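**Unit:** hand-held gripper pair, Skjelbred kit 7
**Reported by:** Leif Amundsen
**Status:** open, monitoring

## Symptom

Left gripper drops glossy packets on the lift. Jaw width in the log keeps closing by around 9 mm after contact, then the bag slides out point first. Right gripper OK on the same items. First seen in October, after the pads were swapped for the Rarnness ribbed type.

## Checked

- Pad adhesive: no lift at the corners on either jaw.
- Pivot pins: no side play. One retaining clip on the left arm sat proud, pressed back in.
- Trigger return spring: same part number on both units, left one visibly shorter when removed.
- Width encoder: zero offset wrong by 300 counts. Lomska logger had kept the value from the old pads.

## Actions

1. Replaced return spring, left unit.
2. Wiped both pad faces with isopropyl, left to dry with jaws open.
3. Cleared the stored offset and re-zeroed with jaws fully closed. Do this after every pad change – the logger does not prompt for it.
4. Cycled the empty jaws 2000 times on the Pamirdale bench jig. Offset stable.
5. Repeated the pick with snack packets on the table, box behind. Red bag held upright between the pads, seam forward. 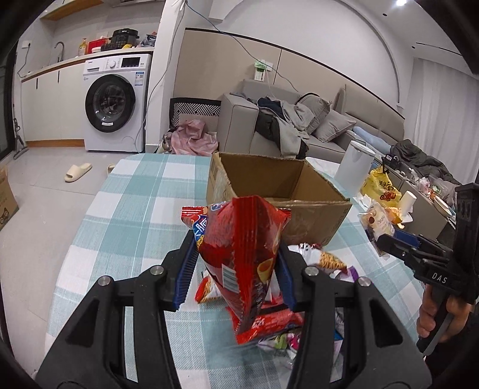

## Remaining

- Width trace from step 5 not yet compared with the right unit.
- Order two spare springs. Old one bagged and labeled, in the kit lid.
- Leif to add the re-zero step to the pad change sheet.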